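We use cookies to keep you signed in. Accept | Settings
3 min read
Print this page | E-mail this ticket

Ticket 293 — label printer skipping every second label, Birnik store
Opened by: Vaida Sepp
Assigned: Eduardo Cruzado
Status: closed, see last note

Vaida, first note
Shelf label printer at the back desk is feeding a blank after every printed one. Started Tue 13 January, first thing. Was fine at close the night before. Model is the Ravura 50, the gray one, not the old Parsa. Need price labels for the drinks aisle before the weekend so please don't leave this at the bottom of the pile. Already turned it off and on. Twice.

Eduardo
Is it a new roll? Which size stock? And send me what the screen says when you hold the feed button down.

Vaida
Yes new roll, from the box Brondico dropped off. Screen says MEDIA OK. Then it feeds a blank. So not OK.
Test page attached to the first mail. Prices on it are right, bottom line of text is chopped on some.

Eduardo
Thanks. Chopped bottom line plus a blank usually means it thinks the label is shorter than it is. Runs past the gap, throws the next one away. Please try:
 — open lid, take roll out, blow the dust off the gap sensor (small dark window, left side)
 — roll back in, edge guides snug but not tight
 — close lid, hold feed until it beeps, let go
It should spit out a few and stop on a gap.

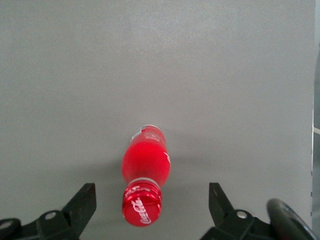 Did the calibrate thing from the laptop too, same result, so I don't think it's the button. Also tried it with the driver set to continuous and that was worse, it printed straight across the gaps. Put it back.

Eduardo
OK so leave the driver on gap. What's the label length set to in the template, not the driver? There are two places and they don't talk to eachother.

Vaida
Template says 236. Driver says 261. No idea what units. I didn't set either of them, template came down with the November update.

Eduardo
There it is. Units are dots. New stock is 261, old stock was 236. Your template is still on the old one and it overrules the driver on every job. Change the template to 261, save under a new name (the update will overwrite the old name again), then calibrate once more.

Vaida
Changed it. Calibrated. Ran a strip for the drinks aisle, no blanks. Bottom line is all there. Barcode is a touch close to the left edge but it scans at the till so leaving it.
Can the old template be deleted? Someone will pick it by mistake, probaly me.

Eduardo
Don't delete, it comes back with the next sync. I've hidden it from the back desk login. Asked Brondico to print the dot length on the box lid, no answer yet. If you still have any of the old rolls, keep them for the Parsa, that one reads 236 fine.

Closing. Reopen if the blanks come back.

Get ticket updates by newsletter — Subscribe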